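Filed under: Gadgets & Chargers, Workshop Tips

A watch that stops charging overnight usually has a dirty back. Skin oil and soap build up on the sensor side and lift it off the charging puck just enough to break contact.

Take the watch off the puck and switch it off. Wipe the back with a barely damp microfiber cloth, then dry it.

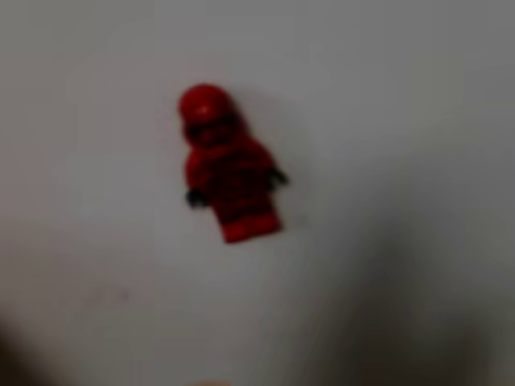 Straps come off next. Press the quick-release pin and slide the band out sideways. Work on a plain white surface, where small parts are easy to find again; a red toy figure shows up at once on one, and a dark spring bar does nearly as well. Wash silicone bands in lukewarm water with a drop of dish soap and leave them for 2 hours before refitting.
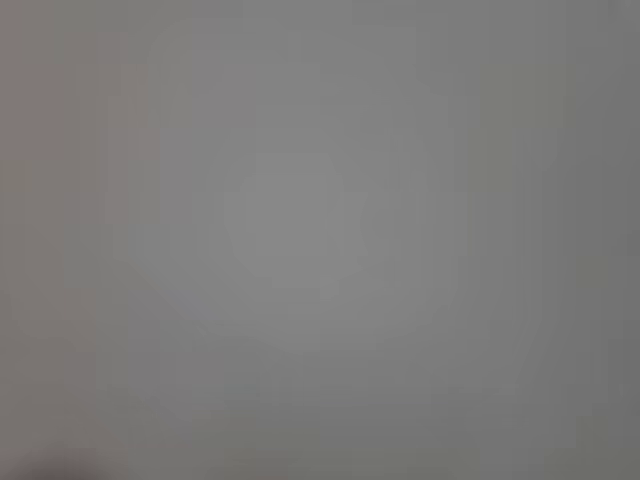

Leather bands get a dry cloth only. Clean the puck too, unplugged, with a cotton swab. If the watch still won't charge after 40 minutes, try another cable before paying for a battery.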